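Kaimal leadership ballot

The Kaimal leadership ballot was an internal vote held by the Kastham Reform Party in February 2020 to decide whether Kumaresan Salian should remain party leader. Salian won by 133 votes to 20 among the delegates present. It takes its name from the town of Kaimal, where the delegates met.

Background

Salian had led the party since the previous regional election, in which it lost seats in Brisesier and Ziltura. Critics blamed the losses on his decision to rule out a coalition before polling began. Under party rules, a ballot had to be called if 19 branches asked for one in writing. The last of the letters came from Ziltura - a branch that had backed him when he first stood.

Ballot

Voting was secret and took one afternoon. Delegates were asked a single question, with no other candidate on the paper. A separate postal survey of ordinary members drew 3,508 replies, but it was advisory and its result was read out only after the delegates had voted.

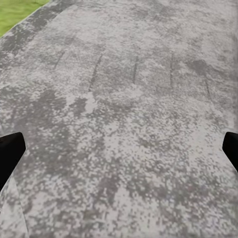

Salian told delegates afterwards that he took the result as permission to finish the job, and that he would not reopen the coalition question before the next election. He added that the branches which had written letters would face no penalty.

Aftermath

The rules were changed on May 17, 2020, raising the number of branches needed to force a ballot. The Ziltura branch voted against the change. Two members of the party's executive later resigned over it, and both sat as independents on Brisesier council.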